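When the planner says no

Lungile Cele writes planning software for robot arms, and she spends most of her day reading about motions that were refused. Her tool, Pranis, sits between the perception module and the controller at Vivdale. It checks each proposed path and keeps a record of why it was accepted or not.

"Before, the arm only stopped and gave a code," she says. "You had to guess. Now the log tells you in a normal sentence which object was too close."

The team tests in simulation first. Every night 2,000 grasps are planned on countertops with random objects, and in the morning Cele opens the failures. In January one run left her with 905 of them.

"I was quite sad that day," she says. "But most had the same cause. The planner thought the object ended where the fingers ended. It forgot the part that sticks out below."

The correction took 4 days. The collision shape of a held object is now rebuilt after the fingers close, with the newest estimate from perception. This costs up to 36 milliseconds, and Cele finds the price fair.

Thin objects are still difficult for her. "A flat thing on a stone pattern, the depth is almost the same as the table. The planner sees nothing there and wants to go through."

She would like to publish the log format this year, but first she wants to rename half of the fields. "I chose the names when I was in a hurry," she says.
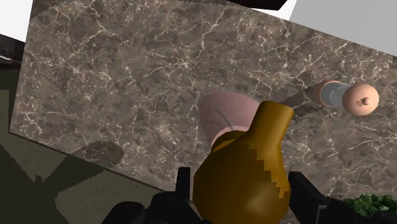 A simulated countertop, with a bottle held in the gripper.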